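Chapter 7
Second Careers: From the Playing Field to the Screen

Parvathi Unnithan and Aishwarya Bhat

By the end of this chapter you should be able to explain why film producers hire athletes, describe the usual first roles they are given, and read a simple casting record.

Rimard was a wrestler before he was an actor. He competed for 5 seasons at the Karnura arena, lost more bouts than he won, and was known mainly for a loud voice and a habit of talking to the front rows during a match. A producer named Pai saw him there and offered him one day of work as a doorman in a crime picture. He had two lines. One was cut. He went on to appear in 102 films and television episodes, most of them forgotten, a few of them still shown late at night.

His case is useful to start with because so much of it is ordinary. He did not train as an actor until he had been working for three years. He was hired for his size, then kept on for his timing. His name was placed low in the credits for a long while, and the parts that made him popular were comic ones that no one had planned for him.

In Chapter 6 we looked at performers who entered film from the stage. Stage actors usually arrive with an agent, a set of reviews, and some idea of how a rehearsal runs. Athletes arrive with a public name and a body that can repeat a hard movement many times in one day. Producers pay for both. A known name brings in people who would not otherwise buy a ticket, and a performer who can do a fall safely saves the cost of a double for the simpler shots.

The work itself surprises many of them. A match lasts an hour or two and then it is over. A shooting day may run from 6 a.m. until dark, with most of that time spent waiting. Rimard told an interviewer that he found the waiting harder than any training camp, and that he learned to play cards during his first picture. 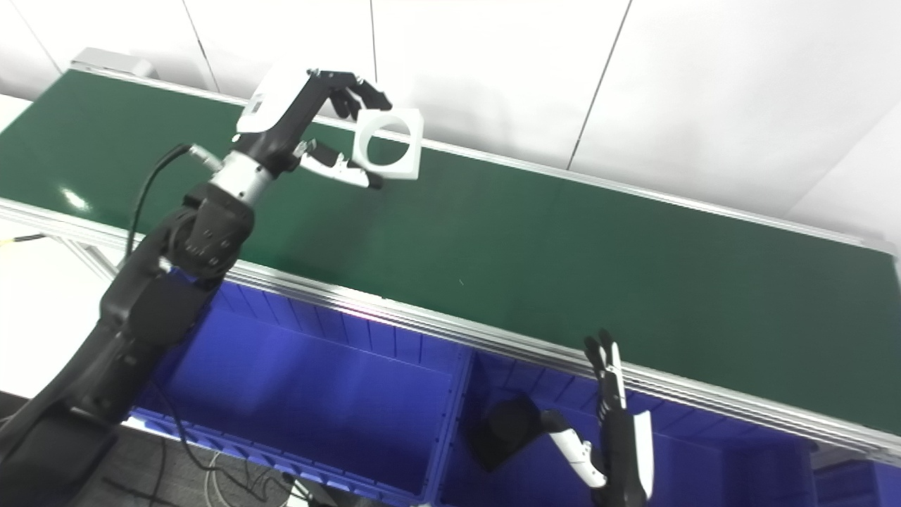
7.1 The First Role

First roles for athletes fall into a small number of types: the guard, the rival, the soldier, the coach, and the athlete playing himself or herself. Dialogue is short. The director often shoots the part in one or two days so that it can be removed if the performance is weak.

The rival is the best of these for a career. A rival must be seen training, must speak to the hero, and must be liked or feared by the audience before the final contest. Pullon, a sprinter who retired early with a knee injury, was given such a part in her second film. The script gave her four scenes. After the first week the writers added three more, and her contract was rewritten in March to cover a sequel.

Not every first role leads to a second. In the casting records used for this chapter, we followed 200 athletes who received a screen credit. Many never received another. Section 7.3 compares those who stopped with those who continued, and looks at age, sport, and whether the person took acting classes.

Key terms: cameo, double, billing, typecasting, residual.

Before you read on, choose a performer you know who began in sports. Write down the first part you remember and the type it belongs to. You will need your notes for the exercise at the end of Section 7.2.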